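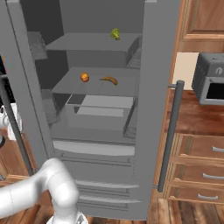
What should be paid for first when a small organization plans to buy a kitchen robot arm?
Simulation time should come first, together with the staff hours needed to use it, and the arm should be ordered only once that work has been reviewed.

Home Posts Budget Notes Archive Contact

Thu 26 October

I have been asked to set down how the equipment plan for the Poswood kitchen project was assembled, and why the largest item on it has not yet been ordered. The plan was first drafted in July and has been revised twice. What follows is my own account, written as the person responsible for the budget, and it should not be read as a statement by any of the suppliers named.

The purpose of Poswood is modest. We wish to know whether a single arm, mounted at a fixed height, can open and close ordinary household appliances and move items on and off their shelves. The refrigerator was selected as the first appliance. Its doors are large, its handles are long, and its drawers sit low to the floor, so it places demands on reach that a countertop task does not.

Three suppliers were invited to provide pricing. Oksanen quoted for the arm and its mounting base as one package. Getura quoted for the gripper, the spare finger pads and the cabling. Gritow, whose software we already license, quoted for additional simulation hours. The first two quotations remain open. The third was accepted, and all of our work to date has been carried out under it. 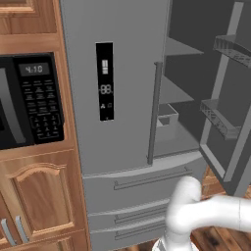
Arm and refrigerator in simulation, right-hand door open.

The current allotment is 300 hours of simulation time. Of these, 69 have been set aside for door work alone. I was doubtful of that share when it was proposed, and I questioned it in writing. A door swings through the same space the arm would like to occupy, and the position of the base must be settled before any other task can be costed with confidence. I withdrew my objection and the hours were approved.

The base also affects the building budget. If the arm is to stand on the floor, we must pay for anchoring and for a protective mat. If it is to ride on a rail, the rail becomes a separate purchase and the electrical work grows with it. The Oksanen package covers the floor mount only. I have therefore carried the rail as an unfunded item, with a note that it may be brought forward at the next review. I would ask colleagues not to treat that note as a commitment.

A second matter concerns the appliances themselves. The original draft included a new refrigerator for the physical test room. That line has been removed for the present year, and we will look for a used unit with a comparable door arrangement. Delivery, removal of the old unit and a suitable outlet have been kept in the plan, as these costs do not change with the age of the appliance. 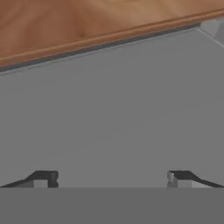 How much should be held back for parts that wear out?
We have set aside enough for two full sets of finger pads and one spare cable, to be reviewed after the first season of physical testing.

The gripper has drawn more discussion than its price would suggest. A simple two-finger unit is the least costly choice and is the type used in our simulation work. There was some support for a more capable hand, and Getura was good enough to supply a second quotation for one. I recommended against it at this stage. The added cost would have come directly out of training, and our staff have not yet reached the limits of the simpler unit.

Training is the item I am most anxious to protect. In an earlier project, before my time in this role, the hardware was purchased in full and the training line was reduced to cover the shipping. The equipment sat in storage through a winter. The present plan provides for 23 days of instruction, divided between operating staff and those who will maintain the arm. These days are to be booked before the purchase order is signed, and the instructor's travel is shown on its own line so that it cannot be absorbed elsewhere.
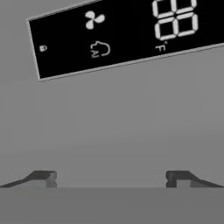
The plan also allows for small costs that tend to be left out of a first draft. Freight insurance, the annual inspection, a lockable cabinet for the tools and a second emergency stop button have each been given their own line. The sum set down for the cabinet and the button together is $584, including tax. It was queried at the last meeting, and I have since attached both price sheets to the file.

The next review will consider the base position, the rail and the revised Oksanen quotation, in that order. Anyone wishing to propose a change to the equipment list should send it to me in writing, with a price and the name of the line from which the money would be taken.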